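Is Your Policy Using the Wrist Camera? A Donor Swap Test for Simulated Tabletop Scenes

You gave the policy two cameras. You paid for two cameras in rendering time, in disk space and in the hours spent arguing over where the second one should go. This page shows how to find out whether the policy looks at both of them.

We wrote it up after running the test on Groen, the small imitation policy we train at Grondosham. Groen was trained on 2533 demonstrations and had a respectable score, and we had been saying in meetings that the wrist camera was "doing a lot of the work." We had no evidence for this. It was a nice camera and we wanted it to be happy.

What you need

A trained policy that takes at least two image inputs. A simulator you can reset to an exact state; we use Brekar, but anything that gives you back the same scene for the same seed will do. A scene set with some clutter in it. Ours is called Cemis, and it consists of small parts and hand tools spread over a white table, on top of a floor pattern that somebody chose with great confidence.

You also need disk space. Then some more disk space.

Why not just black out the image?

Because a black image is like nothing the policy saw in training. Feed it one and the policy may fall apart, and you will conclude that the camera mattered a great deal. All you have learned is that the policy dislikes surprises. Gray images have the same problem, and so does heavy noise.

What you want is an image that is perfectly ordinary and wrong. So take one from another episode. We call it a donor image, mostly because "the wrong picture" looked bad in the config file.

Step 1. Record the baseline

Pick your seeds and write them down somewhere you will find again. Run the policy with both cameras intact, and save every image, every robot state and every action. We ran 1000 episodes and Groen succeeded in 731 of them. Save the result for each seed separately. The total alone will be useless to you in Step 5, and you will have to run the whole thing again, as we did.

Turn off any randomness in the policy itself, or fix it by seed. Then run a handful of episodes twice and compare the actions. If they don't match, stop and find out why. In our case it was the lighting, which had its own random generator and was telling no one.

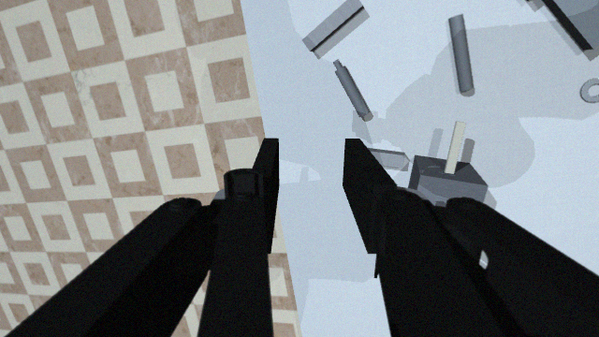 Close view at the gripper in a Cemis scene. Fingers open, most of the parts off to the right.

Step 2. Build the donor pool

For every episode you need a donor: a different episode from the baseline run whose wrist images can stand in for the real ones. A good donor matches in the boring ways and differs in the one that counts.

Match these:
– the stage of the task (approach, close, lift, place)
– the finger opening, to within a small tolerance
– the gripper height above the table

Leave these different:
– the position of the target part
– the arrangement of the clutter

Finger opening is the one people skip. If the robot state says the fingers are wide open and the donor image shows them closed, the policy is being handed a contradiction, and you are back to testing how it handles surprises.

Don't match on time step alone. Episodes run at different speeds, and frame 40 of one can be a careful approach while frame 40 of another is already on its way to the tray. Label the stages from the simulator state and pick donor frames within a stage.

Step 3. Run the frozen comparison

Do this one first because it is cheap. Take the saved baseline episodes, replace each wrist image with its donor, leave everything else alone and ask the policy what it would have done. Nothing moves. You are only comparing two sets of actions.

For each frame, record the distance between the original action and the new one. Keep position, rotation and finger commands apart; they have different units, and adding them together gives you a number with no meaning and four decimal places. Plot the distances by stage.

For a policy that uses its wrist camera you would expect small changes during the approach and larger ones in the last bit before the fingers close. Groen gave us small changes everywhere. We checked the code for a bug, found one, fixed it, and got small changes everywhere.

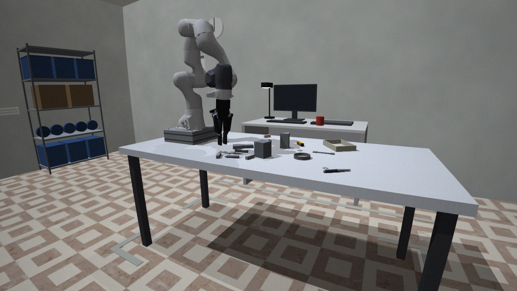

Step 4. Run it live

The frozen comparison tells you whether actions change. It can't tell you whether the changes matter, as small errors may pile up over an episode or may wash out. So reset to the same seeds and run the policy for real, with the donor images fed in as it goes.

Pick the donor frame fresh at each stage change and then play the donor's images forward in order. If you pick a new random donor at every step, the wrist view flickers between scenes, and any policy with a short memory will treat this as an emergency.

Then run the mirror test, with the wrist view left alone and the overhead or room view swapped. It takes another full run, and you will be tempted to skip it. Without it you can say that one camera matters little, but you can't say what the policy relies on in its place. It might be leaning on the other view. It might also be replaying an average motion that happens to work because your parts always land in the same patch of table.

Step 5. Compare by seed

Groen with donor wrist images succeeded 30 fewer times than the baseline. If you treat those as two separate batches, a gap of that size is hard to tell from luck. The seeds are shared, though, so line them up in pairs and look only at the ones where the outcome changed. Count how many went from success to failure and how many went the other way. A plain sign test on those two counts is enough.

Watch the second group. If plenty of episodes improve when you feed the policy the wrong picture, the wrist view is adding noise, and you have a different page to write.

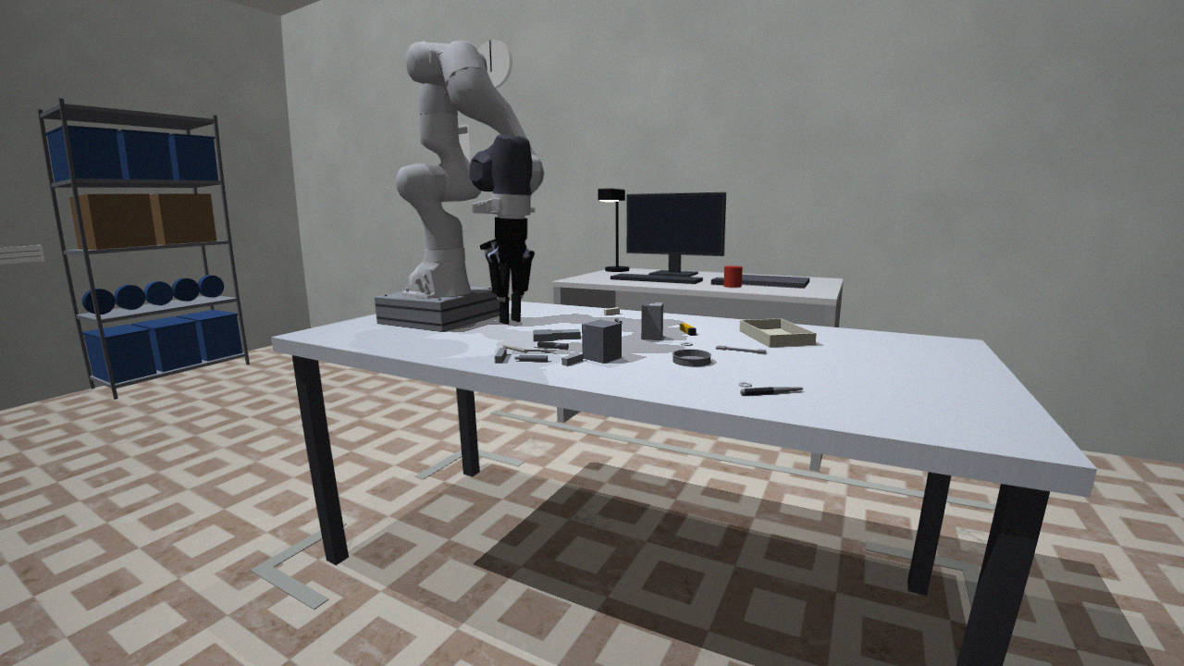
Step 6. Split by part

A small overall drop can hide a large one. Group the seeds by target part and repeat the comparison inside each group. For us the blocks hardly changed, while the rings got clearly worse. That makes sense for a flat, thin thing that takes up very few pixels in the room view. We had been reporting one score for everything, and the blocks had been quietly paying the rings' rent.

Some groups will be too small to say much about. Report them anyway, with the counts, and don't draw a bar chart of them.

Common mistakes

Donors taken from the training set. The policy may have memorized those images and will answer from memory. Use rollouts only.

Cached features. If your pipeline computes image features once and stores them, swapping the image does nothing at all and you get a beautiful zero. This was our bug from Step 3.

Forgetting the robot state. Joint positions already say a lot about where the arm is. If neither camera swap hurts much, shuffle the state too, with the same stage matching, and see whether the policy was flying on that alone.

Changing the scene between runs. Someone will tidy up an asset or nudge a light. Save a copy of the scene files next to the seeds.

What we did with the result

We kept the camera. We retrained Groen with the room view dropped out at random during the last stage before the grasp, which forces it to get its information somewhere else, and then ran the whole test again from Step 1. The gap on the rings got wider, meaning the policy now suffers when you lie to its wrist camera. It's an odd thing to celebrate in April with a grant report due, but we did.

The swap script reads Brekar logs directly. For other simulators you will need to write a loader, and the stage labeler expects to be told the table height in meters. It will accept centimeters without complaint and label every frame as "place."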